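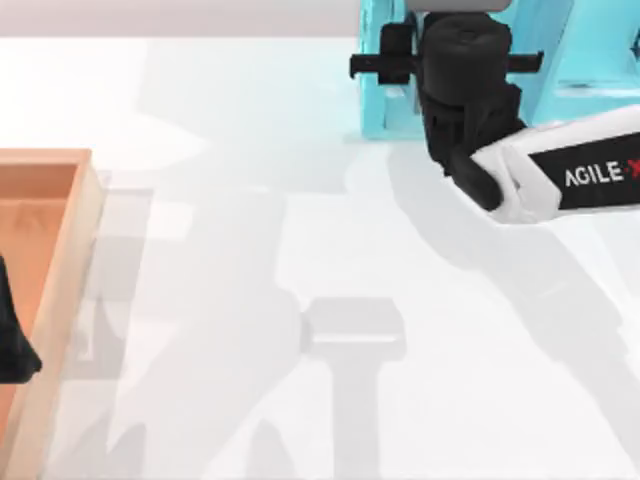 stastiment_fan wrote:
So I finally got the stock gripper and the Witumine fingers running in the same sim, and I'm kind of torn. The Witumine set closes way more evenly, but it feels slow on the way down. In the shot I've got the finger hovering just over the white tabletop, off to the right of the wooden tray, and that's the height where it starts to lag for me. Same controller settings for both, 500 closes each. Anybody else seeing this?

chaudhry_bench wrote:
That's your controller, not the fingers. I had the same lag until I bumped the gain. Try it at 700 and report back.

gripgoblin wrote:
Disagree! I ran Witumine on the Trusitz arm at 700 and it just got jittery. Looked great in the plots, awful on thin parts.

chaudhry_bench wrote:
What was your damping? If you left it at default then yeah, it's going to shake.

gripgoblin wrote:
16, so no, not default. I went back to the stock fingers and got nine clean picks in a row.

stastiment_fan wrote:
OK, tried 700 with damping at 16. The lag is mostly gone but now I get a little bounce right before it closes (ugh). Also, do you guys bother with soft shadows? Mine are all over the table and I'm wondering if they'll mess with the wrist camera later.

tray_and_error wrote:
Leave them on. I trained with flat lighting once and the real camera hated it.

gripgoblin wrote:
Eh, I turn them off for gripper comparisons. Doesn't change the contact numbers and it renders faster.

stastiment_fan wrote:
Fair. I'll leave them on for the camera runs and try a lower gain tonight.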